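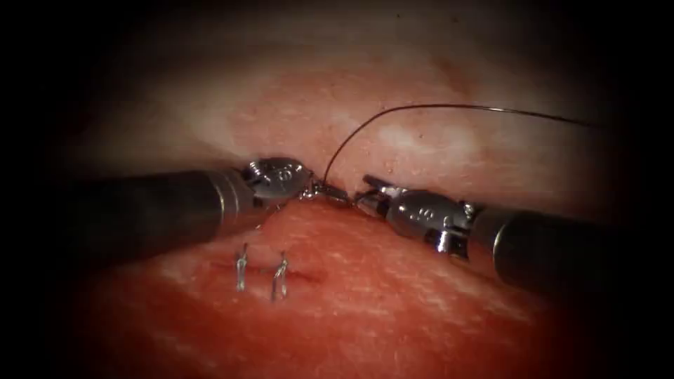
Chapter 2. Estimated reading time: 44 minutes

Closing the Wound: What a Stitch Can and Can't Do

Most students come to this chapter believing that a wound heals because somebody sewed it shut. The belief is easy to understand. The edges were apart, a thread went through them, and some days later they were together. The thread gets the credit.

It deserves less than it gets. A stitch holds two edges near each other while the body does the repair, and that is the full extent of its job. It does not make tissue grow. It does not bring blood to a place that lacks it. Pulled too hard, it takes blood away, and the wound that looked so neat at the end of the operation opens later along the very line that was admired.

We will spend the next sections on the practical side of suturing: how to pick a thread, where to place the bite, how to keep the long end from getting in your way, how to tie and how to stop tying. Before any of that, you should know how thin the support is for some of what you will be told.

Take spacing. Older manuals give a rule for the distance between stitches and repeat it as though it had been measured. Ask where the rule came from and you are usually sent to an earlier manual, which sends you to an earlier one. At Woncombe, the teaching staff went back through 385 closure notes to see whether spacing had any clear link with wounds that reopened. They couldn't say. Most of the notes recorded the material and the number of layers and left out the spacing altogether. One reader of that review took it as proof that spacing doesn't matter. It is no such thing. It shows that people who were sure of a rule rarely wrote down whether they had followed it.

Or take the practice pad. Many of you will start on a Conik pad or something like it, and you should, because your hands need the hours. But a pad has an even surface and a predictable pull. Tissue is moist and fibrous, it rises into mounds and folds, and the lip you meant to catch may slide off the needle at the moment you commit to it. A student who is fast on the pad has shown that she is fast on the pad.

The thread itself is a smaller problem that fills a surprising amount of the working day. Between the wound and the free end there is nearly always slack, and slack goes where it likes. It can stand up in a wide arc over the field, where it is at least easy to see, or lie across the tissue and loop around whatever is nearest. Beginners watch the needle. Watch the thread too, and know which strand is the tail before you start the next throw. A good many bad knots are good knots tied with the wrong strand.

Then there is tension, where the advice gets vague just as the student needs it to be clear. "Snug" is the usual word. Snug compared with what? Swelling comes after the knot is tied, so a stitch that looks right at closing may be tight by evening. We prefer to say that the edges should touch and should keep their color. Even this is a judgment made by eye, under bright light, by someone who would like to be finished.

Bleeding muddies the judgment further. In a red field the edge is harder to find, a dark strand is easier to lose, and there is a strong urge to throw one more stitch in the hope that it will stop the ooze. Sometimes it does. A stitch placed without a clear view of what it is catching is a guess, and it ought to be recorded as one.

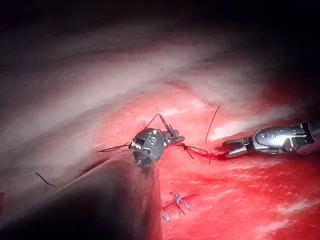
Nahom Lemma: I would go further than the authors do on knots. I was taught the Haltness sequence and told it never slips. I have seen it slip. When I went looking for the evidence behind "never," I found a bench test done on dry cord. Learn the sequence, by all means, but look at each throw as it goes down and don't trust the name.

We agree, and Section 2 takes up his complaint in detail. It compares the Haltness sequence with the plain square knot and with the Abera variation, which adds a throw and a good deal of confidence. Whether the extra throw adds security depends on the material, on how the earlier throws were laid, and on who is counting. Extra throws also leave more thread buried in the wound, a cost that tends to drop out of the discussion.

As you read, keep a page for claims you were taught as fact and could not trace. Ours began with spacing and now includes the ideal length of the cut tail, the correct order for closing a curved incision, and most statements containing the word "always." Bring the page with you to the first practical session, and leave room at the bottom for anything in this chapter that belongs on it.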